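Friday, late

Dishwasher finally emptied, laundry not folded, and I've spent the whole evening reading about robots that are supposed to do both of those for me. So, that's where the night went!

It started at lunch. Žydrūnas was going on about the talk he went to at Inov, where somebody stood up and said home robots would be handling most of our chores in 5 years. He believes every word (he also believed in the bread machine). I said I'd believe it when one of them could deal with my bathroom on a school morning, and he said fine, he'd send me something. And he did, 11 links before I'd even gotten back to my desk.

Most of them were the usual thing, a towel folded very slowly on a very clean table. But one was about practicing in simulation, where they build the room on a computer and let the arm mess up in there as often as it likes. No broken mugs! I liked that one so much I saved a picture out of it.

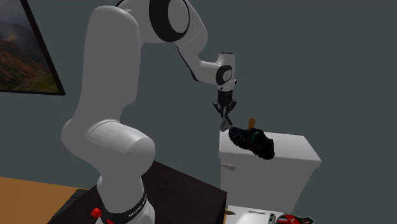 Simulated bathroom, shoe on the toilet tank. Feels like home.

I laughed out loud at the shoe. Whoever set that up has met a family. I've pulled a sneaker out of the bathtub, and I once found the good scissors in with the towels, and it never once struck me as a hard problem, I just grumbled and put the thing back. But think about it from the arm's side. What is it, where does it live, is it clean, do you grab it by the heel or the toe? I do all that half asleep with a toothbrush in my mouth.

At work we've had the Hviid machine on the packing line since last September, and I'll be fair, it's great at boxes. Same box, same spot, all day long, and my back thanks it. Give it a bag that's slumped over, though, and it stops and blinks until I walk over there. I went over 13 times on Tuesday's shift. I was keeping a tally on my glove to show Žydrūnas, and he says that only proves it's learning. Hmm.

So my bet, in writing, is that shops get there way before houses do. I put 50 bucks on it with him, payable whenever one of these things picks up my bathroom without me standing over it.

Okay, bed. The laundry can sit on the chair till morning.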